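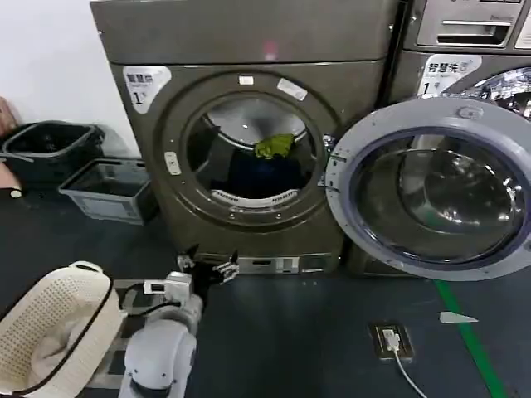

Department of Computing — Robot Software Group

News

Cleta planner released to partner laboratories

16 June 2020

The Robot Software Group has released the first full version of Cleta, a task planner for mobile robots that handle cloth in domestic settings. The software is available from today to all laboratories taking part in the Simis project, and will be opened to other research groups once the user guide has been checked.

Cleta decides the order in which a robot should carry out the steps of a household job, and revises that order when the cameras report something unexpected. Laundry was chosen as the first task for the planner. Clothes change shape each time they are touched, and a small item lying on a larger one of a different colour, such as a lime-green cloth on a dark navy garment inside a steel drum, must be recognised as a separate object before the arm is sent in to fetch it. Earlier planners used by the group treated the contents of a drum as a single pile and asked the arm to reach for the middle of it.

The new version keeps a list of the separate items it believes to be present, together with a measure of how sure it is of each one. When that measure drops below a set level, the planner asks for another view and holds the arm still until the view has been processed. It also records which doors are open and how much floor space they take up, so that the base is not driven into a door that was closed when the map was made.

Perception is handled by Pondum, the group's existing image software, which has been retrained for the release. The training set now contains 1147 labelled views of drums, baskets and loose garments, of which 501 were added in May. Dark fabrics seen against shiny metal remain the most difficult case. Reflections from the drum wall are still sometimes marked as cloth, and the release notes advise users to keep the second-view check switched on when working with front-loading machines.

Ataberk Kocabaş, who leads the planning work, said that the main change would be felt by those who write and test new tasks. "In the old system a failed grasp ended the run and the operator had to start again from the first step," he said. "Cleta goes back to the last point at which it was confident and tries a different approach from there. The log shows which step it returned to and what it had seen at that moment, and a colleague at another site can read it without having to ask us what the numbers mean."

The arm controller has been changed less. Speed limits near the rim of a drum are now set in the task file and can be altered without rebuilding the controller. The two gripper fingers are closed under force control as before, with a lower default force for light fabrics. A fault that caused the wrist to turn the long way round when leaving a narrow opening has been corrected.

Also included is Carrilho, a replay tool which allows a recorded run to be stepped through on an ordinary desktop computer. Camera images, planner decisions and joint positions are shown on the same time line — a feature requested by several partners — and any moment can be saved as a test case. The release is supplied with 17 such cases, covering loading, unloading and the transfer of items to a basket. Laboratories are asked to run all of them after installation and to return the results with their first report.

Users of the trial version should note that task files written for it will not load without conversion. A conversion script is provided in the tools folder. Maps and camera calibration files are not affected and may be kept.

Two online training sessions will be held for partner staff, the first on installation and the second on writing task files. Joining details will be sent to the named contact at each laboratory. Requests for access from outside the Simis project should be addressed to the group office, giving the make of arm in use and the name of the member of staff responsible.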